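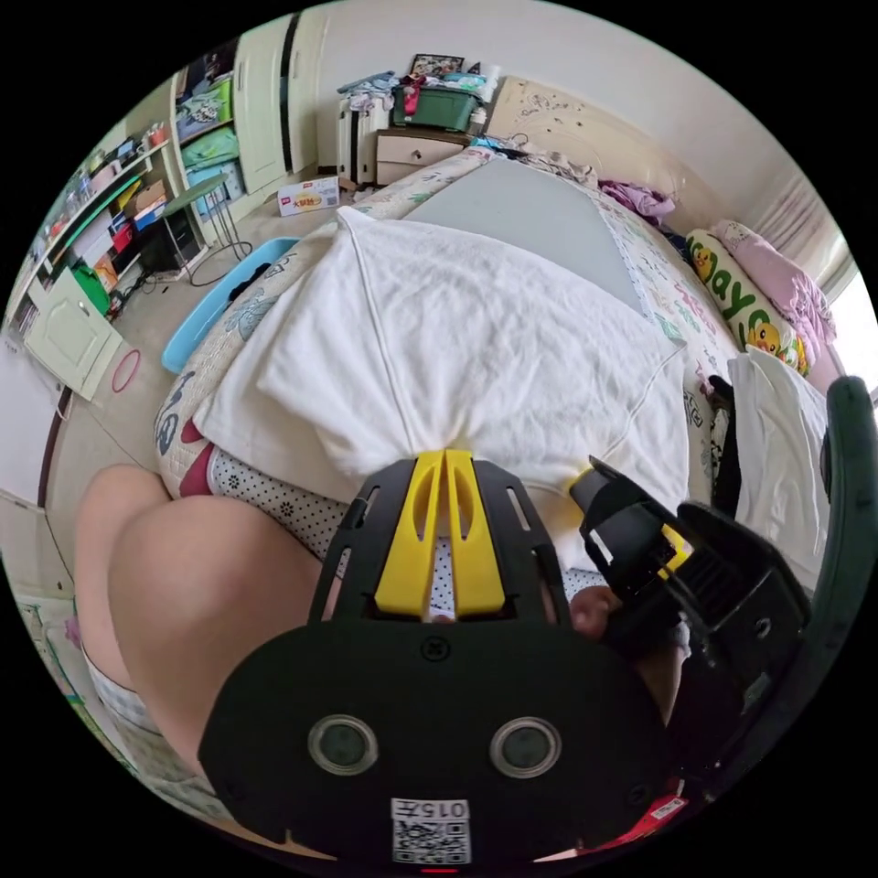 침대 위에 구겨진 채 걸쳐진 흰색 타월, 회색 누빔 패드와 캐릭터 무늬 시트

파노라(Parnora) 침실용 대형 타월 화이트

목욕 후 몸을 닦는 용도와 침대 위에 한 겹 덧까는 용도로 함께 쓸 수 있는 대형 면 타월입니다. 무늬와 자수가 없는 흰색 단색이며, 색이나 그림이 많은 침구 위에 올려 두어도 무난하게 쓸 수 있습니다. 사진의 침대에는 파랑, 초록, 빨강 무늬가 들어간 시트와 노란 오리 그림의 긴 베개, 분홍색 베개가 놓여 있습니다. 시트, 누빔 패드, 베개, 의류는 판매 구성에 포함되지 않습니다.

기본 정보
상품명: 파노라 침실용 대형 타월
상품번호: 1461
색상: 화이트 단색
소재: 면 100%
폭: 70cm
구성: 2장 1세트
제조: 곤덴(Gondden)
판매: 졸트니스(Joltness) 생활용품
등록일: 2024년 8월 7일

용도
욕실에서는 일반 목욕 타월로 사용합니다. 침실에서는 머리를 덜 말린 상태로 누울 때 베개 위에 깔거나, 땀이 많은 계절에 시트 위 등이 닿는 자리에 가로로 깝니다. 시트를 통째로 벗기지 않고 타월만 걷어서 빨 수 있습니다. 아이 침대에도 쓸 수 있지만 방수 기능은 없으므로 방수가 필요한 경우 방수 패드를 시트 아래에 따로 깔아 주세요.

누빔 패드와 함께 쓸 때
패드를 먼저 펴고 그 위에 타월을 올립니다. 고정 밴드가 없는 제품이라 뒤척임이 많으면 한쪽으로 밀리거나 뭉칠 수 있습니다. 폭이 남는 부분은 매트리스 옆으로 접어 넣으면 덜 움직입니다.

세탁 방법
첫 사용 전에 단독으로 한 번 세탁해 주세요. 이후에는 40도 이하의 물에서 흰 빨래와 함께 세탁합니다. 보라색이나 분홍색 등 진한 색 옷과 같이 돌리면 이염될 수 있습니다. 섬유유연제는 흡수력을 떨어뜨리므로 매번 넣지 않는 편이 좋습니다. 염소계 표백제는 사용할 수 없고, 산소계 표백제는 사용 가능합니다. 건조기는 저온으로 설정합니다.

보관
완전히 말린 뒤 길이 방향으로 반을 접고 다시 4단으로 접으면 서랍에 세워서 넣을 수 있습니다. 습기가 남은 채로 침대 위나 빨래 바구니에 뭉쳐 두면 냄새가 나기 쉽습니다.

구매 전 확인해 주세요
초기 세탁에서는 잔털이 나올 수 있으며 세탁을 반복하면 줄어듭니다. 올이 튀어나왔을 때는 당기지 말고 가위로 잘라 주세요. 면 특성상 첫 세탁 후 약간의 수축이 있습니다. 화면 설정에 따라 흰색의 톤이 실제와 다르게 보일 수 있습니다.

교환 및 반품
세탁하거나 사용한 제품은 교환과 반품이 되지 않습니다. 포장을 열어 색상과 크기만 확인한 경우에는 구성품 2장을 모두 보내 주셔야 접수됩니다. 낱장 반품은 받지 않습니다.

같은 시리즈
파노라 페이스 타월 화이트
파노라 발매트 그레이
세풀베다(Sepúlveda) 누빔 패드: 9월 재입고 예정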